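Nurnen Two-Finger Gripper: Long-Term Review

Print this page | E-mail this article

June 2019

Our shop bought the Nurnen two-finger gripper to replace a Gerlach unit that had worn out its belt for the second time. The Nurnen brochure promised a gripper that "fails safe under all conditions." I have been reading brochures long enough to go straight to the manual after a line like that, and the manual says something smaller. It says the gripper holds its last position on a loss of signal. Those are two different claims, and the space between them is where our trouble came from.

First the ordinary stuff. The gripper bolts up to the arm without an adapter plate, the connector is keyed so you can't get it backward, and the setup software ran on our old laptop. The fingers open wide enough for most of what we handle, meaning small dishes, plastic parts, tape rolls and the odd hand tool. Grip force is adjustable in the software. There is no way to set it at the gripper, and I would have liked one.

For the first few weeks I had no complaints. Then, on cycle 1,028 of a plain pick-and-place job, the gripper closed on a ceramic bowl, lifted it, and let go over the mat. The log showed the gripper reporting "object held" for 16 seconds after the bowl was in pieces on the bench. The arm went right on and placed nothing, very carefully, in the bin.

One drop I can live with. What bothers me is the report. If the gripper says it has the part, everything downstream believes it. Our cell stops the arm on a lost-part signal, and that stop never came. Put a metal block in there in place of a bowl and a person's hand near the bench, and you would be reading a different kind of article.

Flarner, the dealer we bought from, suggested that the fingertips were dirty. We cleaned them. It happened again two days later. Then they suggested the force was set too low. We raised it, and it happened a third time, with the extra problem that it now squeezed hard enough to mark soft plastic. At that point I stopped taking suggestions and took the cover off.

I found the position sensor cable routed over the edge of a bracket with no sleeve on it. The insulation had a shiny spot where it had been rubbing. With the fingers moving and the wrist turned past a certain angle, the cable pulled tight and the reading froze. The controller took the frozen reading as good. A frozen number looks just like a finger resting on a part, and no check in the firmware compares it with the motor current. I asked Nurnen about this in writing. The answer was that the cable route is "within specification."

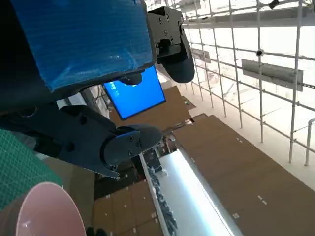 Gripper open over the bench, wrist tilted. Blue tape on the housing, mat and pink bowl at lower left.

I have since run the cable through a short piece of loom and tied it back with some slack. That took less than an hour and cost next to nothing, which makes me wonder why it wasn't done at the factory. The false readings have not come back so far. I'm not ready to call it cured. A cable that has been rubbed once is a cable I don't trust, and a replacement has to come from Ullby, where the service depot is, with a wait of over 3 weeks. They would not sell me the cable alone either. You buy the whole sensor harness.

Firmware is the other half, and I can't fix that one with a zip tie. Nurnen released an update that adds a "sensor timeout" setting. It comes switched off. Turn it on and the gripper faults if the position reading doesn't change during a commanded move. Good, as far as it goes, but our drops came after the fingers had closed, when no move was being commanded. I unplugged the sensor on purpose in that state with the timeout on, and got no fault. Try that test yourself before you rely on the setting. Do it with the arm powered down and the gripper on a bench supply.

If you already own one, I would do the following. Pull the cover and look at the cable where it crosses the bracket. Add an outside check, such as a beam sensor at the place position, and wire the stop to that. Keep people out of reach of the arm while it carries anything you wouldn't want dropped on your foot.

Would I buy it again? At the price, no. The mechanics are decent and the finger pads are wearing better than the Gerlach's did. But a gripper that can't tell me when it has lost the part is doing half the job, and the word "safe" should come off the brochure until that changes. Flarner tells me a revised harness is due in September. I'll fit one if they send it, and I'll run the unplug test again before it goes back on any job with a person standing nearby.

Rating: 2 out of 5

Print this page | E-mail this article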